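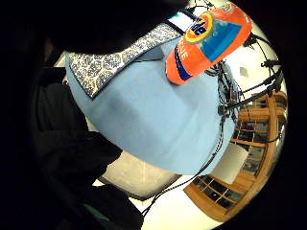

Figure 1. Wide-angle view from the hand-held gripper. Blue fabric item with patterned trim, Tide bottle, cables at right, glass-paned cabinet behind.

Week 6 Handout: Learning from Hand-Held Gripper Recordings

Reading for this week: the Hako method note and the first two sections of the Pilness report. Both are in the course folder. Bring the worksheet from last week, because part of the lab uses the same pose files.

1. The problem

We want a robot arm to handle household items: bottles, bags, folded cloth. The usual way to teach it by demonstration is teleoperation, where a person drives the arm and the system records both the camera view and the joint commands. The data match the robot exactly, but collecting them is slow, and the arm has to be wherever the task is.

The Hako method takes the arm out of the collection step. A person carries a gripper tool with a camera mounted on it and does the task by hand. The recording gives us video, the path of the gripper through space, and the opening width of the fingers. A policy is trained on those three streams and then run on an arm that carries the same gripper and the same camera.

Three questions follow from this, and they make up the rest of the handout. What does the camera need to see? How do we recover the motion? What do we do with recordings full of things that have nothing to do with the task?

2. The wide view

A narrow lens on a gripper loses sight of nearly everything once the fingers get close to an object. The policy then has to act on a patch of color. A fisheye lens keeps the object in view along with a good deal of the room, and the room helps in two ways. It gives the motion tracker fixed points to hold on to, and it gives the policy some idea of where the object sits in relation to other things.

The price is distortion. In Figure 1 the wood framing of the cabinet bends into a curve. A straight edge stays straight only if it passes through the optical center. Apparent size also changes quickly with distance, so an object close to the lens can fill much of the circle.

There are two common ways to deal with this:

Rectify first. Use the lens calibration to warp the image into a normal perspective view, then feed it to the network. Straight lines come back, but the outer part of the image is either stretched badly or thrown away.

Use the raw circle. Feed the fisheye image in directly and let the network learn the distortion. This works as long as the lens is the same at training and at test time.

Hako uses the raw circle for the policy. Calibration is used only in the motion tracker. The black corners outside the circle are masked to a constant value in both training and deployment. Do not skip the mask in your own code. Compression noise in the corners differs between recording devices, and a network can pick up on it.

3. Recovering the motion

The gripper path is estimated from the video and from the inertial sensor on the tool. We write the pose at time t as T(t), a rotation plus a position, expressed in the frame of the first image in the recording. The policy never sees T(t) itself. It is trained on relative motion:

D(t, k) = inverse of T(t), times T(t + k)

In words, D(t, k) is where the gripper will be k steps from now, as seen from where it is now. The starting position drops out, so a recording made at one end of a room can be used together with one made at the other end.

The tracker depends on points that do not move. Door frames, cabinet edges and corners of wall fittings are good. Cloth, loose cables and people are poor, and reflections are the worst of all, since a highlight on a curved shiny surface moves when the camera moves and follows no fixed point in the room. Plain white walls give it very little to work with.

Hako checks each recording by running the tracker forward and then backward and comparing the two paths. If the end positions differ by more than 12 millimeters, the recording is dropped. The threshold was chosen by trial, and the method note says so plainly. You will look at how sensitive the result is to it in Part B of the lab.

4. Clutter

Recordings made in ordinary rooms contain people, wiring, packaging and whatever else was there at the time. Earlier work at Lagman cleared the area before each recording. Hako leaves it alone and relies on variety: if the background changes often enough from one recording to the next, the policy cannot use it to predict the action. 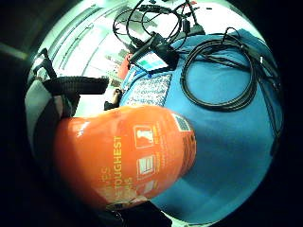 Figure 2. Same site as Figure 1. Orange bag in the foreground, coiled cable and printed card on blue fabric, small lit display near the black adapter.

Compare the two figures. They were taken in the same place, and yet the near field shares little beyond blue fabric, black cables and a gloved hand. The orange surface in Figure 1 is a bottle seen at a steep angle, resting on fabric. In Figure 2 it is a glossy bag, close enough to cover the lower left and center of the circle. A policy that had learned "go toward the large orange region" would behave very differently in these two cases, and it would be wrong in at least one of them.

Points to notice in Figure 2 for the discussion:

Highlights. The top edge of the bag is bright white on the left side. For the tracker these pixels are a source of error, as described in section 3. Hako discards saturated pixels before feature matching.

Exposure. The wall at the upper left is heavily overexposed, with a greenish tint. The vertical lines on it are still there, but with much less contrast than they would have at a lower exposure setting.

Text. "TOUGHEST" is readable on the bag. Printed lettering makes strong features for matching. If the bag is being carried, though, all of those features move together, and the tracker may decide that the bag is the room. Ask yourself how you would detect this from the inertial data.

Other hands. Besides the gloved hand on the left, there is a small bare hand in the middle distance. A hand detector with no notion of distance or ownership will return both. The Pilness report treats this as a labeling problem, while Hako leaves such images in unlabeled.

A short warning about captions and labels. It is tempting to write down what the person was doing from a single image. Neither figure tells you whether an object is being picked up, put down or only passed by. Action labels have to come from the sequence, meaning the gripper width and the path over time. Points will be taken off in the lab report for action claims based on one image.

5. The result

The main comparison in the Hako note uses 199 recordings after filtering. The same network was trained in two settings: once on recordings from a single cleared room, and once on recordings spread over many cluttered rooms, with the total held fixed at 199 in both cases. Testing was done in rooms that appear in neither set.

The note reports that the cleared-room policy did better in its own room and much worse elsewhere. The cluttered-room policy lost a little in any given room and held up in new ones. Most of its remaining failures were with soft items. Cloth changes shape as it is touched, and the relative motion that worked in one recording may not fit the next.

Two limits should be kept in mind. First, the test objects were of the same general types as the training objects, so the result is about new rooms and says little about new things. Second, the forward and backward check in section 3 removes hard recordings more often than easy ones, and this may make the filtered set look better than ordinary use would. The authors mention the second limit but do not measure it.

A follow-up at Soner repeated the cluttered-room training with rectified images in place of the raw circle. Performance on objects near the middle of the view was unchanged. On objects near the rim it dropped — as you would expect if the outer part is being cropped.

6. Lab

Work in pairs. Each pair gets one folder of recordings with pose files and gripper widths.

Part A. Plot the gripper width against time for each recording in your folder. Mark every closing and opening. Then watch the video and note where your marks disagree with what you see.

Part B. Rerun the filter with the threshold at 6 and at 12 millimeters. List which recordings drop out at the lower value and describe what they have in common, if anything. Check the amount of white wall in view before you blame the tracker.

Part C. Choose one image with a glossy object in it. Run feature matching to the next image with the saturated pixels kept, then with them removed. Report the number of matches in each case and mark the ones that lie on the object.

Part D (optional). Write down a test that would separate "camera moved" from "carried object moved" using only the inertial readings and the matched features. A half page is enough. Code is not required.

Hand in one report per pair, 2 pages at most not counting plots. Keep the axis units on the plots. Pose files are in meters and the filter threshold is in millimeters — this caused trouble in November, so convert before you compare.

Next week: gripper width as an action signal, and delay between the camera and the fingers. Read section 3 of the Pilness report.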